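Flakport's old net loft to reopen as a repair hall in October

Posted 7/27/21

Good news for anyone in Flakport with a wobbly chair or a lamp that quit years ago. The old net loft on the harbor side is coming back to life as a repair hall, and the doors open in October!

The project is called Funero, and it has been in the works long enough that plenty of people in town had stopped believing in it. The loft sat shut for years while one plan after another came and went (a restaurant, a boat museum, for a short while even an indoor minigolf course). What it's getting now is much more useful. Residents will be able to bring in furniture, bikes, small appliances and clothing, borrow a bench and tools, and get help from people who know what they're doing.

Money was the sticking point. A spring appeal brought in gifts from 1526 households, which is a terrific result for a town this size, and Lecomte, the lumberyard out on the quay road, is giving the wood for the new workbenches. The yard is also sending over a stack of reclaimed planks that can be bought by the foot at cost. If you've ever tried to match an old board in a kitchen floor, you know how hard that stuff is to find.
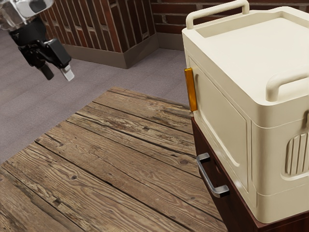 A weathered plank tabletop, with the grain, knots and scratches left in.

Old wood will be a big part of the first season. The opening program has a full run of evening classes on tables, benches and shelves that have seen better days, and the idea is to keep the marks and fix the weak spots. You'll learn how to close up a split, reglue a loose joint, and clean off decades of grime without sanding a piece down to nothing. There's a separate class on finishes -- oil, wax, shellac -- and it sounds like a treat for anyone who likes the smell of a workshop.

Classes hold small groups and run on two evenings a week. There are 200 places in all for the first season, and people on the Kiron side of the bay can sign up on the same terms as Flakport residents. That last bit was a late change and a very welcome one. The ferry timetable works nicely with the evening hours, too, with a boat back to Kiron half an hour after the last class lets out.
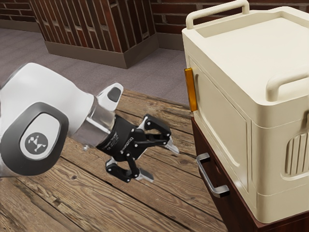 Sign-up opens at the end of the summer, both online and at the library desk. A season card costs the same as a library card replacement (yes, that little) and covers bench time for everyone in the household. Screws, glue and sandpaper are sold at the counter for what they cost the hall. Bigger jobs, like a full set of dining chairs, need to be booked ahead so there's floor space for them. And if you can't carry your project up the stairs, don't worry, because the old net hoist has been overhauled and passed its inspection on the first try.

The tool wall deserves a mention all by itself. Locals have handed in 321 hand tools so far, including some lovely old planes and a set of carving gouges that still have their original handles. More are wanted, especially clamps. You can never have enough clamps! Drop them off at the library during regular hours, and tape a note to anything that needs sharpening.
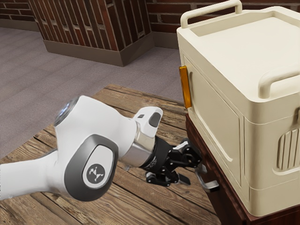

What to bring on opening day

One item per household, please, and small enough to fit under one arm. The hall will be open from ten until four, with coffee on the ground floor and a kids' table where they can take apart old clocks and radios. Parking at the harbor is tight, so walk or bike if you can. The bike stand will be working from the first hour, and that squeaky chain can get looked at while you have a look around upstairs.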